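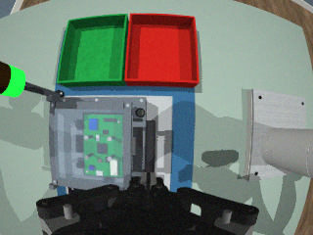
Vista simulada da estação com a placa de circuito, junto às bandejas verde e vermelha. Imagem: Parkutico

Retirar placas de teste continua a ser trabalho manual, conclui ensaio da Grastari

2022-06-17

A Grastari publicou os resultados da primeira fase do Parkutico, projeto que avalia se um braço robótico com pinça de uso geral pode assumir a carga e a descarga de placas de circuito numa estação de teste. Em 223 execuções simuladas, 21 chegaram ao fim sem correção nem reinício. A empresa considera o valor insuficiente para avançar para a linha de produção e mantém a tarefa atribuída a operadores.

O ciclo avaliado é curto. O programa consulta o sinal luminoso, abre a estação, retira a placa do alojamento e deposita-a numa de duas bandejas: verde para as placas aprovadas, vermelha para as rejeitadas. Um operador com alguns dias de prática executa a sequência sem olhar para as mãos. Para o controlador usado no ensaio, cada passo foi tratado como um problema separado, com critério próprio de conclusão.

A fase que mais execuções interrompeu foi a extração. A placa assenta em espaçadores e fica rodeada pela estrutura, o que deixa pouca margem para os dedos da pinça. Um erro de orientação que seria irrelevante ao apanhar uma caixa basta para que um dedo encoste à estrutura antes de tocar na placa. Nessas situações o controlador tinha instrução para recuar e repetir a aproximação uma vez. Se a segunda tentativa falhasse, a execução era dada por terminada. 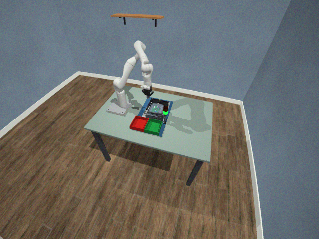

A célula simulada do Parkutico, com o braço branco montado sobre a mesa e as duas bandejas vazias à frente da estação. Imagem: Parkutico

"Mover o braço até à estação é um problema resolvido há muito", afirma Pauline Lockwood, responsável técnica do projeto. "O que medimos foram os últimos centímetros, e aí o desempenho cai de forma acentuada."

Segundo Lockwood, a opção por uma pinça paralela de dois dedos foi deliberada. Uma ferramenta dedicada, com ventosas ou com encaixe à medida da placa, teria melhorado os resultados, mas obrigaria a uma troca sempre que mudasse o modelo em teste. A Grastari monta séries pequenas e pretende um equipamento que passe de uma tarefa para outra no mesmo turno. O relatório não quantifica o custo de cada alternativa.

A segunda fonte de interrupções foi a perceção. O modelo recebia apenas imagens de câmara e posições das juntas, sem acesso às coordenadas exatas dos objetos que o simulador conhece. As sombras do próprio braço sobre a bancada levaram, em várias execuções, a estimativas erradas da posição do rebordo das bandejas. O problema atenuou-se quando a equipa passou a variar a iluminação durante o treino - mas não desapareceu, e o relatório admite que a variação aplicada foi modesta.
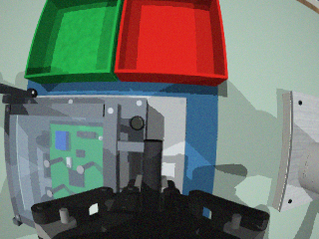

A leitura do sinal luminoso, pelo contrário, deu poucos problemas. O controlador distinguiu o estado da estação na generalidade dos casos, e as falhas registadas nesta etapa concentram-se em posições nas quais o braço tapava a torre. A deposição na bandeja também se revelou tolerante: desde que a placa chegasse presa à pinça, a largura da bandeja absorvia desvios que teriam sido fatais na extração.

O ensaio decorreu inteiramente em simulação. O ambiente foi construído pela Jendis, que forneceu os modelos da bancada, da estação e do braço, e correu em servidores da Grastari. Os autores advertem que o atrito entre os dedos e a placa foi aproximado por um único coeficiente e que os cabos foram tratados como elementos rígidos. Nenhuma das simplificações favorece de forma clara o resultado, mas ambas limitam o que se pode concluir sobre uma célula física.

O relatório dedica ainda um anexo à questão dos tempos. Mesmo nas execuções concluídas, o braço fez pausas antes de cada contacto para reavaliar a posição. A equipa optou por não comparar esses tempos com os de um operador, alegando que o controlador foi afinado para evitar colisões e não para cumprir cadência. Quem procurar no documento uma estimativa de produtividade não a encontrará. 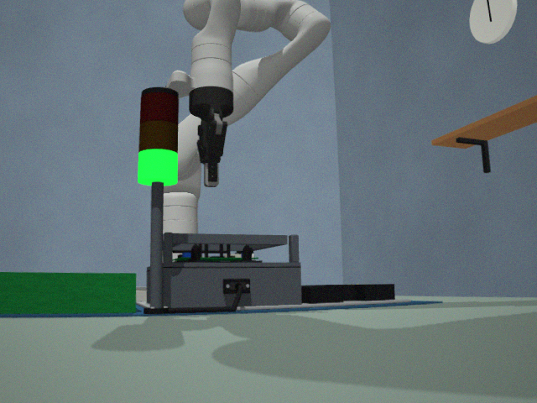

Na unidade de Ríos, onde a Grastari tem as estações de teste em serviço, não estão previstas alterações imediatas. A carga e a descarga continuam a ser feitas à mão, e a direção da unidade pediu que qualquer ensaio físico fosse conduzido fora do horário de produção.

A segunda fase tem início marcado para novembro. Incluirá sensores de força no punho do braço e um conjunto mais amplo de posições iniciais, com a estação deslocada e rodada sobre a bancada. A equipa tenciona também testar uma divisão de trabalho em que o operador retira a placa e o robô se ocupa apenas do encaminhamento para a bandeja correta. Lockwood não se compromete com uma meta de execuções concluídas para essa fase.

Os registos das execuções, incluindo as interrompidas, podem ser pedidos à equipa do Parkutico. Os modelos geométricos da estação ficam excluídos do pacote por pertencerem à Jendis.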